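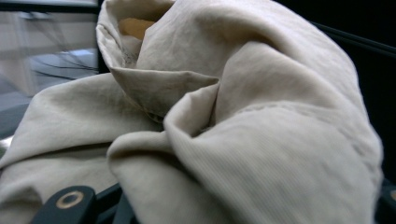 *Tela beige entre los dedos de la pinza manual.*

# Pinza manual Zerutby -- demostración en Gretberg

La Zerutby es una pinza de mano para trabajar con textil blando: prendas, fundas, paños y retales. El operario la sujeta por la empuñadura, cierra los dedos sobre la tela y repite el gesto que después se quiere pasar al brazo automático. Se puede ver y probar en la sala de Gretberg durante las jornadas abiertas de mayo.

## Qué se ve en la demostración

La sesión la lleva Salma Bennani y se hace con prendas sin planchar, arrugadas y amontonadas. Se trabaja sobre todo el agarre por pliegue: los dedos entran desde abajo, recogen varias capas y las sostienen. Los tejidos acanalados y los lisos se prueban por separado, ya que piden una fuerza de cierre distinta.

Después de la parte guiada, cada visitante dispone de la pinza para hacer sus propias pruebas. Se admiten muestras traídas de casa o del taller -- limpias, sin alfileres y sin piezas metálicas sueltas.

## Datos del equipo

| Característica | Valor |
|---|---|
| Peso con empuñadura | 1170 g |
| Número de dedos | 2 |
| Color de los dedos | azul marino muy oscuro |
| Referencia del juego de dedos | 604 |
| Cierre | gatillo, con recorrido regulable |

El juego 604 se entrega montado. Para cambiarlo hay que soltar primero el gatillo y retirar los dedos por separado. La llave va en el estuche.

## Visitas

- Sábado, de 10:00 a 14:00, en la sala de demostraciones de Gretberg.
- Grupos de hasta 18 personas.
- Inscripción previa por correo o en recepción.
- Idiomas: español e inglés. Para alemán, consultar con Wendelin Gasser.

La sala está en la planta baja y tiene acceso sin escalones. Las empresas que quieran una sesión con su propio material deben indicarlo al inscribirse, junto con el tipo de tejido y el tamaño de las piezas.

## Compra y alquiler

La distribución corre a cargo de Cludanero. El alquiler mínimo es de una semana e incluye estuche, un juego de dedos y la hoja de ajuste. El segundo juego se pide aparte.

Las consultas técnicas sobre el gatillo y los recambios las atiende Kittipong Boonyarit. Los pedidos hechos durante la visita se recogen en recepción antes de las 14:00; los demás salen por mensajería, con portes a cargo del cliente.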